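Packaging Materials, Unit 7: Sheet Foam and Block Foam

This site uses cookies to remember your settings. Accept / Manage preferences

Read this before the cutting session. Bring the Karkine workbook and a steel rule.

Sheet foam is sold flat and is used for liners, dividers and layered pads. Block foam fills corners and large gaps. The Nekthorpe store holds both. Sign out what you take and return offcuts to the rack, sorted by thickness.

Cutting a liner
Mark the outline on the back with a soft pencil. Cut against the rule in several light passes. A single heavy pass drags the surface and leaves a slanted edge. Cut corners at an angle where the carton has a folded flap, and test the fit before cutting the second layer.

Layering
Two thin sheets are easier to fit than one thick one. Lay the lower sheet first and line up one long side. Check the other sides after the upper sheet is down, and trim only when both are in place. 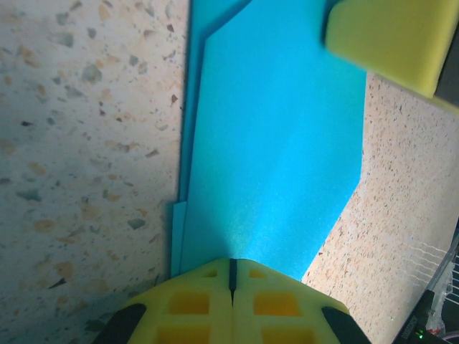 Fig. 6. Blue foam sheets, one over the other, with a strip of the lower sheet showing along the left. Yellow foam block at upper right.

For the Lamham exercise, assume a run of 1,000 cartons with one liner each. Work out the sheet area needed, then repeat for 3,000. Show the waste from cut corners as a separate line.

Reading: Llorente workbook, section 7.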